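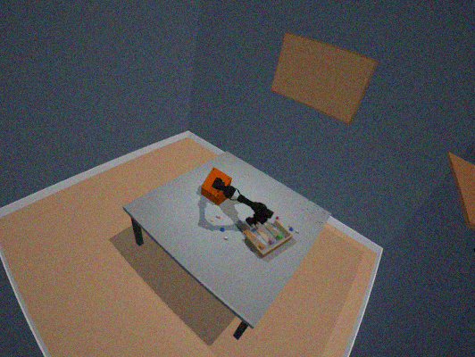 On 26th March, someone on the Rarkum river cruise list wrote:

> Has anyone done the Zidska sailing with Renberg? We're looking at June and wondering if the smaller ship feels cramped.

We did it last June and loved it! The ship carries 860 passengers, so it's hardly tiny, and we always found chairs on the back deck — even on the sunny afternoons. Get a cabin on deck 3 if you can (quick walk to breakfast, and very quiet at night). The stop at Krawczyk was my favorite, with the market right by the dock. We paid $3641 for the two of us, drinks included. Happy to send our day-by-day notes if you'd like them!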